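Thursday, late

The big brown table is still the most honest thing in this place. Whatever I have failed to decide about ends up on it. Tonight that means a mint green dinosaur and a laptop, and I have been circling them both since supper like a cat around a bath.

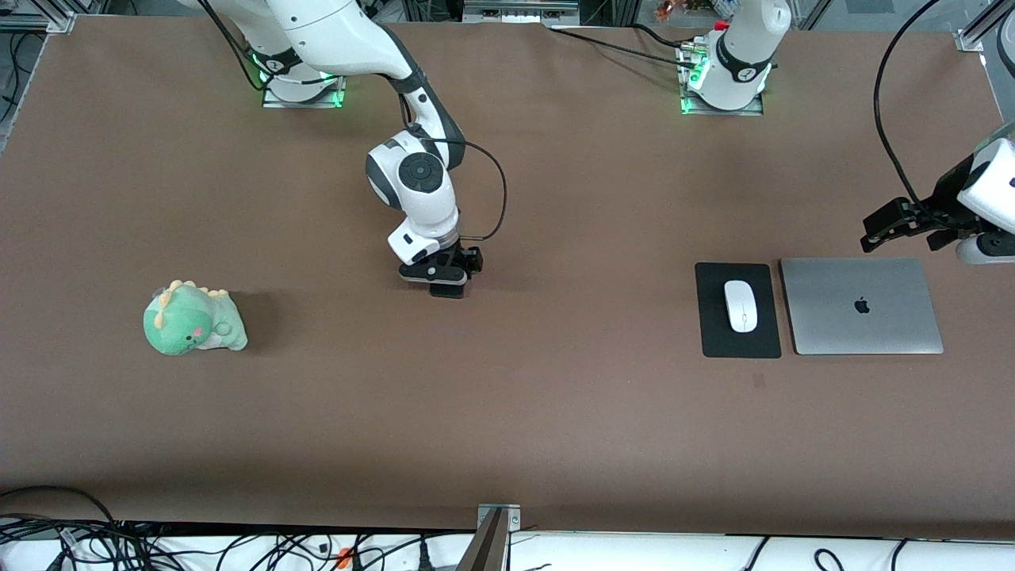

I should say I had a system. I wrote it on the back of an Amgate bill on Sunday and it was a good one: work things to the right, everything else to the left, and the left side goes in a box by the end of the week. It's the end of the week, near enough. The box is in the hall, with its flaps up, waiting to be fed.

The right side I can manage. The laptop is closed, and I intend to keep it closed until morning, because there are 172 unread messages in there and at least half are from Nenier asking whether I'm happy with my new desk lamp. I sent the lamp back. I told them why, too, in what I thought was a civil paragraph. They would like me to rate the paragraph. The mouse is parked on its black pad next to the laptop, pointing straight ahead, very correct, like something waiting outside the principal's office. I don't even like that mouse pad. It came free with an order of printer paper and has outlived two printers.

The left side is the dinosaur. It's lying on its side with its yellow spikes and its one pink cheek, looking at whoever walks in. I bought it at the Jumitton outlet on the way to a baby shower, then panicked in the parking lot and gave the baby a check for $30 instead. So strictly speaking it has never belonged to anyone. It has moved apartments with me twice. I have gotten rid of a couch, a bicycle and a full set of encyclopedias with less hand-wringing.

Tried putting it in the box at nine. Took it out at ten past – it was face down, and that seemed rude. Tried the shelf, where it slid off the atlas. Tried the armchair, but that's my armchair.

Made tea instead. Read 21 pages of the Vlad book, the one about the count's accountants, and can report that it's more than 600 pages long and that so far one ledger has gone missing. I think I'm supposed to suspect the nephew.

The thrift store takes drop-offs until noon tomorrow. I've put the box by the door so I'll trip over it, and moved my good shoes so I won't trip over those as well. Jumper cables, fondue set, the brown curtains. All going.

The dinosaur can stay where it is until the weekend. I need to wipe the table down anyway, and I'll look at the matter again then. Milk, stamps, light bulbs for the hall.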